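The Patient Art of Showing a Robot How

The first thing you learn at Dusex is to keep your elbows loose. I spent two long days there in April, in a low building at the edge of Gorari where the coffee is strong and the floors are hard on the feet, and I must have heard it a dozen times before lunch. Loose elbows, soft wrists, and for heaven's sake don't hurry. The people who say it are teachers of a sort, and their pupils are machines that will be expected, sooner or later, to fold a towel or put a cup back on its shelf.

I had come expecting programmers, and there are a few, tucked away in a room with the blinds down. But most of the day's work is done standing up, by people who have spent years in bakeries, hospital laundries and stockrooms, and who know a thing or two about picking something up without making a mess of it. They take a gripper in one hand, squeeze its fingers open and shut, and do the job themselves, over and over. The gripper's movements are recorded, and later the recordings go to the robot, which tries to work out from all of them what a person was up to. It is a little like teaching a child to tie a shoe by tying your own very slowly – except that this child wants to see it done hundreds of times before giving it a try.

For the kitchen tasks the count stood at 366 good demonstrations when I arrived, and there was a fair amount of pride in that number. There had been another 221 that didn't make the cut. Some were spoiled by a dropped spoon, some by a cable in the wrong place, and a good many by nothing worse than a person pausing to scratch an ear. A robot has no way of knowing that the ear isn't part of the recipe, so out it goes.

Before any of that, though, comes the fussing with the equipment, and I found I enjoyed the fussing most of all. The square black-and-white patterns stuck on the tools look like something off a crossword page, and they let a camera work out where a thing is and which way it's turned. People talk about them the way gardeners talk about seedlings. Is that one clean? Has it been bent? Who had the cube last?
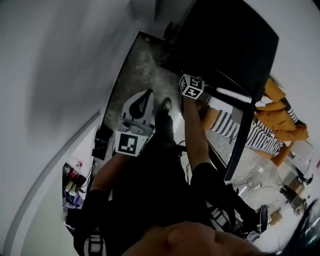
Gripper in the left hand, marker cube in the right, and a bit of concrete floor to stand on.

My own turn came on the second morning. The task was to move a cup from one side of a table to the other, which I have been doing with some success since kindergarten. With a gripper I was dreadful at it. You lose your fingertips, you see, and all the small news they bring you – whether the cup is slipping, whether you've squeezed hard enough – and you have to get by on your eyes and a faint tug at the palm. I made five attempts, and 2 of them were kept, which I was told kindly was not bad for a writer.

The other way of teaching is by remote control, and Dusex does that too, with an arm they bought secondhand from a workshop in Brarov. You sit in a chair and move a pair of handles, and the arm across the room moves along with you, a hair behind. Some of the staff swear by it. What the robot learns from is its own arm doing the work, so there's less to translate afterward. Others find it tiring and a bit lonely, and would much sooner be up on their feet with the gripper, where a morning's work feels more like a morning's work.

The project that pays for most of this is called Kourkoulas, and its aim is modest enough: a machine that can clear up a small kitchen in a shared house for older people, without supervision and without breaking the good plates. I asked when it might be ready and got a lot of smiles and an offer of more coffee. Cups are going well. Plates are coming along. Wet dishcloths, I gather, are a sore subject, and I was asked to come back next April if I wanted to hear about those.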